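Bedroom bay, workshop notebook
2018-08-02

Came in meaning to spend the morning on slat spacing. Spent the morning on bedding instead, and the slats are exactly as badly spaced as they were.

State of the bay first, for whoever reads this before going in. The wooden bed is back against the white wall, end rails retightened. One of the barrel nuts had gone round with its bolt for so long that both had lost interest in holding anything. Replaced it from the tin. The tin is now empty. I have written "barrel nuts" on the order sheet under "barrel nuts", which was already there from June.

Squeak: still present. It moved. Before the retightening it came from the foot corner on the window side, now it comes from the middle, where there is no joint. Candle wax on the slat ends made no difference except that the bay smells like a church. Next thing to try is felt tape under the center support. If that does nothing I will declare it a feature and write to Plarkier, who made the frame, to congratulate them.

Mattress cover. The Barredo cloth finally got weighed properly. The swatch card says 300 grams to the square meter and the kitchen scale agrees, once you stop leaning on the bench it stands on. That is heavier than I wanted for something a person has to wrestle over four corners by themselves. I timed myself twice and then stopped timing, out of self-respect. The second attempt was slower than the first. I had put the long side on the short side, and because the cloth is black all over and the seams are black too, there is no way to tell until you reach the last corner and find it will not go.

So: corner marks. Options tried before lunch:

- Chalk on the inside hem. Works once. Comes off on hands, then on wall.
- Safety pin at the head end. Works. Found it again with my forearm.
- Short loop of white tape sewn into the two head corners. Best so far, and can be felt without looking.

Going with the tape. Allow 700 mm of it per cover, with enough left over for the loop you sew on backwards.

Wall. The pictures stay up. There was a suggestion on the whiteboard to take them down and have a "neutral" bedroom, and I would like it recorded that I am against. A bed against a blank wall looks like a hospital or a catalog, and people who come to try out bedding behave accordingly: they lie down flat, arms in, and tell you it is very nice. With something bright to look at they fidget, which is the whole point of the exercise. Also, taking them down means filling and painting, and I know who would be doing that.

One of them had started to peel. Pressed back with two Pamik strips after wiping the wall with alcohol. Do not use the brown packing tape. I know it is nearer.

Lint. Any black fabric in this building becomes gray fabric by three o'clock. Roller on the big piece before and after, and the used sheets go in the bin and not on the bedpost, where I found one today with a moth on it. Somebody asked whether the cloth could be bought in a lighter color. It could. It was, the time before last, and then we had the coffee.

Folding. Length first, then thirds, then over the rail while you clear the shelf. I have been doing thirds first for a year and the bundle has always come out a hand wider than the shelf, which I blamed on the shelf. Apologies to the shelf.

Cycle counter on the slat rig stands at 2,164. That is well short of where it should be by August. The rig trips its own cutout whenever the compressor next door starts, so somebody has to walk over and press the button, and some afternoons there is nobody to do the walking. Kotel want a figure by the end of the month. They can have this one.

Left over for tomorrow:

- felt tape under center support
- slat spacing (really)
- sew loops on second cover, check which corner is the head BEFORE sewing
- barrel nuts, again
- find out where the long Allen key lives. It does not live in the drawer marked "long Allen key"

One more thing about the rail. There is a rough patch on the inside edge that snags the cloth if you drag it across. Went over it with 240 paper and then oil. Feels fine to a thumb, still catches a fingernail. I would lift the fabric over that edge for now and not pull it, at least until the oil has had a few days. Pulled thread from this morning has been poked through to the back with a needle and we will say no more about it.
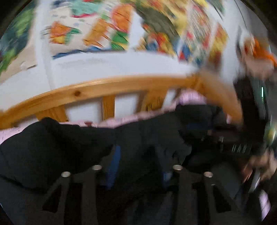 Maren Oskell
Bench technician, beds and soft goods

Bed, wall, five pictures, and a great deal of black fabric still to be dealt with. Shelf space has been cleared for it on the left side. Please don't put the paint there.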